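Chore Benchmarks Are Measuring the Wrong Half of the Job

Every few months a vendor announces that its machine can clear a table. The claim is usually accurate. It is also narrower than most readers take it to be, and the gap between the two is where household robotics has been stuck.

Consider how the number is produced. A task such as "put the bottle in the bin" is defined, the starting positions are varied within limits, and the policy is run 100 times. Success is scored at the end of each run. A policy that drops the bottle twice, recovers, and finishes within the time limit scores the same as one that picks it up cleanly. A policy that finishes but drags a plate off its spot also scores the same, unless somebody wrote a rule about plates.

Grenitz, which sells a two-armed kitchen platform, reports its results this way. So does Findcombe. Neither is hiding anything; the protocol is printed next to the score. My objection is to the protocol.
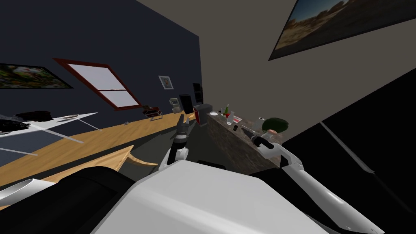 Clutter is where I would start instead. Simulation handles it cheaply, and a rendered room can be rearranged 600 times overnight without anyone sweeping up. Yet most published counters hold one object, or two, spaced for the convenience of the gripper. A useful test counter has an upright bottle near one lying on its side, a plate, and a knife with its handle toward the arm. Each of those calls for a different approach direction, and the order matters. Reach for the plate first from the wrong side and the standing bottle goes over. A person sorts this out before the hand moves. Current policies mostly sort it out afterward, if the scene is still recoverable.

Otis Hutchins, who ran acceptance testing at Zamora, made a related point to me about shop floors. His cell was rated at 200 cycles between faults. In practice the operators stayed close by, straightening parts on the infeed tray, and that labor appeared in no report. Take the operators away and the figure dropped to 18. The arm was the same arm — the tray was different.

Homes have no infeed tray. The bottle is wherever it was left, and the person who bought the machine does not want to stage the counter for it.

I would like to see three changes. Score disturbance: every object moved that was not part of the task should cost points. Report interventions per hour next to success rate, and include the small ones. Publish the starting layouts, so that a reader can judge how crowded they were.

Flaredel has begun doing the last of these, and its scores look worse than its competitors' as a result. I would still put more weight on them when deciding what to buy. On present evidence a machine can do one chore step on a prepared surface, reliably enough to be worth engineering around. Clearing an ordinary kitchen after dinner remains a research problem, and the price lists should say so.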